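# Rührarm, Zwischenstand Januar

Der Arm steht jetzt seit dem Herbst in der Werkstatt und tut inzwischen das meiste von dem, was ich von ihm wollte. Weil im letzten Beitrag mehrere Leute nach Einzelheiten gefragt haben, schreibe ich den Stand einmal zusammenhängend auf.

Kurz zur Vorgeschichte: Ich mische in der Gemeinschaftswerkstatt Beizen und Farbansätze für Holz an, immer kleine Mengen, immer dieselben Schritte. Pulver einwiegen, Wasser dazu, rühren, warten, wieder rühren. Das Rühren ist der langweilige Teil. Ein Magnetrührer wäre die naheliegende Lösung gewesen, aber meine Ansätze werden nach einer Weile so dick, dass der Rührfisch stehen bleibt. Also sollte ein Arm mit einem Stab rühren, so wie ich es von Hand mache.

## Der Arm

Der Arm ist gebraucht und kommt aus einer Laborauflösung, die Yusri Siregar im Netz gefunden hatte. Er hat ihn auch mit mir abgeholt, das Ding wiegt mehr, als man ihm ansieht. Steuerung und Kabelsatz waren dabei, eine Anleitung nicht. Das Handbedienteil fehlte ebenfalls, deshalb läuft alles über einen alten Rechner und ein kleines Programm, das bei uns Brandiline heißt. Den Namen hat Larasati Hutapea vergeben, von ihr stammt auch der größte Teil des Codes.

Brandiline macht nicht viel. Es liest eine Liste von Punkten, fährt sie der Reihe nach an und schreibt mit, welche Kräfte die Gelenke melden. Die Punkte stehen in einer einfachen Textdatei. Eine grafische Oberfläche haben wir angefangen und wieder gelassen.

## Befestigung

Zuerst war der Sockel auf eine Küchenarbeitsplatte geschraubt. Das hat bei langsamen Fahrten gehalten, bei schnelleren hat die Platte gefedert und die Spitze des Stabs lief der Bahn hinterher. Jetzt sitzt der Arm auf einem eigenen Träger, und der ist von der Arbeitsfläche getrennt. Wenn jemand sich auf den Tisch stützt, merkt der Arm davon nichts mehr. Sugeng Setiawan hat die Aufnahme gebohrt, ich habe entgratet und gestrichen.

Die Schrauben ziehe ich alle paar Wochen nach. Bisher hatte sich keine gelöst.

## Unterlage

Glas auf einer glatten Tischplatte rutscht, sobald der Stab an die Wand kommt. Ich hatte erst Klebeband auf dem Tisch, dann einen gedruckten Ring, in den das Becherglas gestellt wurde. Der Ring hat gut gehalten, war aber zu eng für zwei meiner Gläser, und nach jedem verschütteten Ansatz musste ich ihn auskratzen. Jetzt liegt eine schwarze Matte auf der Fläche. Sie bremst genug, solange der Stab nicht mit voller Kraft gegen das Glas drückt. Außerdem sieht man darauf jeden Krümel, das war vorher auf dem hellen Tisch anders.

Die Matte hat allerdings einen Nachteil: Sie gibt nach. Die Höhe des Becherbodens stimmt deshalb nie ganz genau. Ich lasse den Stab zwei Millimeter über dem Boden laufen und nehme in Kauf, dass unten ein bisschen Pulver liegen bleibt. Am Ende rühre ich einmal kurz von Hand nach.

## Rührbahn

Ein einfacher Kreis taugt nichts. Der Ansatz dreht sich dann als Ganzes mit, und in der Mitte passiert wenig. Larasati hat eine Bahn geschrieben, die aus kleinen versetzten Schleifen besteht und nach jeder Runde die Richtung wechselt. Für einen vollen Durchgang fährt der Arm 36 Punkte ab. Nach 87 Sekunden ist er fertig und hebt den Stab an. Mit weniger Punkten wird die Bewegung eckig, und mehr bringen bei dem Durchmesser nichts.

Getestet habe ich das alles mit Wasser und Lebensmittelfarbe. Mit Beize fährt der Arm erst seit ein paar Wochen.

## Kräfte und Abschaltung

Die Kraftgrenze war die meiste Arbeit. Steht sie zu niedrig, hält der Arm bei jedem Klumpen an. Steht sie zu hoch, schiebt er das Glas von der Matte. Wir haben am Ende zwei Werte eingetragen, einen niedrigen für das Eintauchen und einen höheren für das Rühren selbst. Beim Eintauchen soll er sofort stehen bleiben, falls das Glas nicht dort ist, wo es sein soll.

Ein Glas ist bisher kaputtgegangen. Da hatte ich die Datei mit den Punkten vom Vortag geladen, und das Glas stand woanders. Seitdem fährt Brandiline vor jedem Durchgang einen Prüfpunkt oberhalb des Randes an und wartet auf eine Taste.
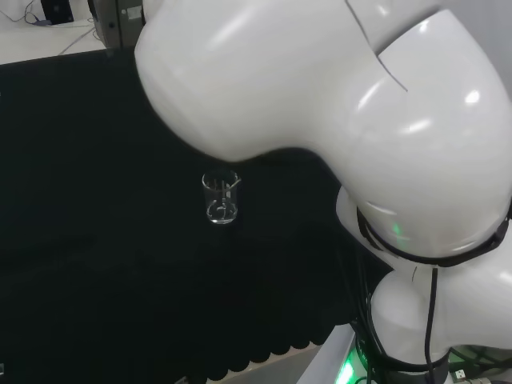 Kann man so etwas auch mit einem billigen Hobbyarm bauen?

Für dünne Flüssigkeiten reicht einer mit Modellbauservos aus. Cempaka Lau hat so einen bei sich in der Küche stehen und rührt damit Ätzlösung für Platinen um, in einem Kunststoffbecher. Bei zähen Ansätzen werden die Servos warm und die Spitze wird ungenau. Dann braucht man kräftigere Antriebe oder eben doch einen Motor mit Rührflügel von oben.

## Was noch fehlt

- Der Stab wird noch von Hand gewechselt. Ich möchte eine Ablage neben der Matte, aus der der Arm ihn selbst nimmt.
- Die Kabel am Sockel brauchen eine vernünftige Zugentlastung. Kabelbinder sind da, ich bin nur nicht dazu gekommen.
- Eine Waage unter dem Glas. Kurniawati Santoso hat mir eine Wägezelle gegeben, der Verstärker dafür fehlt noch.
- Brandiline soll die Kraftwerte in eine Datei pro Ansatz schreiben, im Moment landet alles in einer einzigen.

Zu den Kosten, weil auch danach gefragt wurde: Für Träger, Schrauben, Matte und Kleinteile habe ich 300 Euro ausgegeben, den Arm nicht mitgerechnet. Den Preis für den Arm behalte ich für mich, der Verkäufer hatte darum gebeten.

Den Code stellt Larasati ins Netz, sobald sie die fest eingetragenen Pfade herausgenommen hat. Den Link trage ich dann hier nach.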